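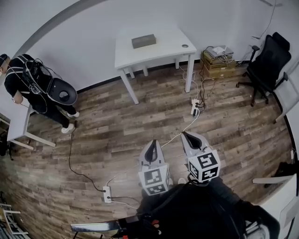 What's the best way to keep cords under control in a room with tables along the walls?

Start with the power strip. Most of the clips, sleeves and trays sold for this job are a way of hiding a mess you still have. I bought a 30 piece kit once and used 4 of them.

Unplug everything, wipe the plugs, and put back only what you used this month. Then move the strip off the open floor. Under a table, against the wall, is fine. Screwing it to the underside is supposed to be better, but you'll curse it every time you need to swap a plug.

Cords that cross a walkway should go around the room instead, even if that means a longer one. Rubber floor covers work, sort of - they slide on plank floors and chair casters catch on them.

Cardboard boxes are not furniture. Dale Gill swears by them as stands for small gadgets, and I remain unconvinced. Flatten the empties, label the full ones, and give the gadget a shelf.

Velcro ties - yes. Twist ties, no.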